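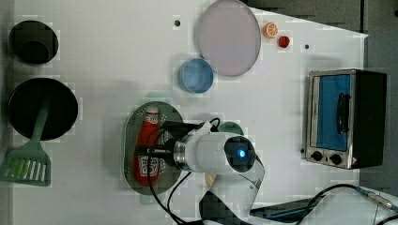 Overhead view, kitchen table setup. The gripper is over the ketchup bottle in the green basket.

Nadelby Kitchen Table Set

README, second revision. Please read the part on success labels before you train on this.

What this is

Recordings of a robot arm moving toy food and cookware on a white tabletop, made by the Nadelby student robotics club for its term project. There are 500 episodes. The club set out to learn whether a small group with one arm could collect enough data to train a policy worth using. My own view after a term of it is that the question is still open, and the numbers below don't settle it.

How it was collected

Club members drove the arm by hand using Jondano, our teleoperation script. Episodes were logged with Enow, which writes one folder per episode: overhead video, joint positions, gripper state and a text instruction. Operators picked the instruction from a list of 6 and were told to stop when they thought the task was done. "Thought" is doing a lot of work in that sentence.

Split

400 episodes for training, the rest for testing. The split was random by episode, so the same layouts turn up on both sides. A good test score mostly tells you that the model has seen this table before. We should have split by layout and didn't.

Success labels

Each episode has a success flag set by the operator who drove it. We later had other members go back through the videos, and they disagreed with the flag on 73 episodes. Most of these were objects left leaning on a rim or dropped close to the target. Both labels are kept, as success_operator and success_review. Don't average them.

Known problems

The arm hides part of the table in the overhead view, and there is no second camera.
Cables cross the workspace. A model may well learn to follow the cable.
The lighting never changes. Neither does the table.
Instructions are short and repetitive. Calling this a language dataset would be a stretch.
Gripper state is the commanded value. It does not tell you whether anything is held.

Baseline

We trained Tekin, the club's small imitation model, on the training split. It looked fine at our December demo, on layouts we had chosen ourselves. We are not publishing a success rate until somebody runs it on a table we didn't set up.

Use

Fine for coursework and for testing a data loader. Please don't cite it as evidence that a robot can work in a kitchen. If you find a mislabeled episode, open an issue with the folder name and the time in the video.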